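Vurnerholm Guest House
Snack counter and display check, ground floor
Form 1462, comments typed up from the handwritten sheet
13 June 2018

1. Counter surface
Clean, no sticky patches. Pass.
Comment: The last sheet says "deep cleaned weekly." I found no log to back that up. Start one or drop the claim.

2. Display stand, stability
Pushed at each corner with one finger. It slid a little but did not tip. Pass, with doubts.
Comment: The supplier, Cirkus, says the stand stays put without pads. I would like to see that tried with a guest reaching for the top shelf and a suitcase strap going by. Fit four rubber pads.

3. Display stand, edges and joints
Ran a cloth along every shelf lip. No snags, no cracks at the dividers. Pass.
Comment: Clear acrylic hides hairline cracks well. Check it with a flashlight next time. "Looks fine" was the whole entry in February.

4. Stock placement
Needs work. The rule on the wall is heavy items low, labels facing the guest, nothing past the end of a shelf. I don't think anyone reads the rule.

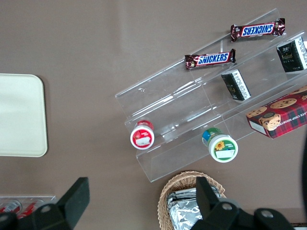
Comment: The two Snickers bars are on separate shelves and the upper one has its name upside down. The small jars are at least on the lowest tier, but they are on their sides, and I don't accept "they fit better that way" as an answer. Stand them up. The shortbread box should have its full name showing.

5. Allergen information
Fail.
Comment: Peanuts, milk and wheat are all sold from this counter and the only card is in a drawer. I was told guests can read the packs. The print on some of them is tiny, and a guest should not have to handle everything to find out. Card goes next to the stand, 22 point type or larger.

6. Dates
Not completed. The stock sheet from Drirov lists deliveries but no best-by dates, so it proves nothing.
Comment: Check every pack by hand and write the date down.

7. Walkway in front of counter
Clear. Pass.
Comment: Clear at the time of the check — I have seen it otherwise at breakfast.

Items 4 and 5 to be fixed before the next check. Item 6 stays open until I have the written dates.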